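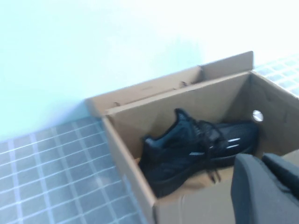 Tiled floor and wall.

Groups > Brukgate Hall Users > Minutes

Brukgate Hall Users Group
Minutes of ordinary meeting, 2023-09-16

Present: Beverley Hartley (chair), Pierina Santoro (minutes), Cyril Fothergill, Ezequiel Trujillo
Apologies: Trevor Sowerby

1. Previous minutes
Accepted with one change. Item 4 should read "Horrocks Room", not "side room". Moved Cyril, seconded Ezequiel.

2. Matters arising
The key register has been found and is back in the office drawer. Two keys are still out. Beverley to ring both groups.

Cyril has written to the council again about the street light at the Gerow Street end. No reply yet.

3. Money
Trevor sent his figures by email and Pierina read them out. Balance at the bank is $1,141. The power bill has been paid. The insurance is due in December and the quote has not come through. Ezequiel asked whether the bond from the wedding booking was included in the balance. Pierina did not know and will ask Trevor.

4. Hire charges
Long discussion. Beverley said the casual rate has not moved since the hall reopened and the cleaning costs have. Cyril was against any rise for the playgroup and the seniors' cards. Ezequiel thought a single rate would be easier to explain but agreed the playgroup would struggle with it.

Agreed: regular users stay on the current rate until the insurance is settled. Casual bookings go up by $5 an hour for anything booked from tomorrow on. Bookings already confirmed keep the old rate. Pierina to change the form and the sheet on the noticeboard.

5. Floors
Cyril reported on the tiled floor. He would like the grout sealed before summer. Beverley asked if it could be done over a weekend. Cyril said one day to clean and one day to seal, and people would need to keep off it overnight. Zulero have been asked for a price. Ezequiel would like a second price before anything is signed. Agreed. Cyril to ask around.

The timber floor in the main hall was not discussed.

6. Chairs
We own 43 stacking chairs on paper. Ezequiel went through them and 5 have split seats. These have been moved under the stage with tape on the backs. Please do not put them out again. The dance class has been using them as coat racks and has been asked to stop.

Beverley has a contact at the bowls club who may have spare chairs in the same colour. No cost known. Held over.

7. Spring working bee
Gutters, front garden bed, and the shelves in the Horrocks Room. Bring gloves and your own ladder if you have a decent one. The hall ladder is not to be used above the second rung until Trevor has looked at the hinge. Sausages as usual, Pierina to organise, including something for the vegetarians this time.

8. Other business
The choir has asked to store a keyboard. Yes, if it goes on the top shelf and they accept the risk.

Complaint received about cars parked across the neighbour's driveway during the trivia night. Beverley has apologised in person. Cones to go out for evening events. Ezequiel has some.

Cyril asked that the urn be emptied after use. It was left full again.

Next meeting: date to be set once Trevor is back. Pierina will email everyone.

Meeting closed 8.50 pm.

Recent items
Hall hire form and conditions
Working bee: what to bring
Key holders, updated list
Minutes of previous meeting
Choir: new members welcome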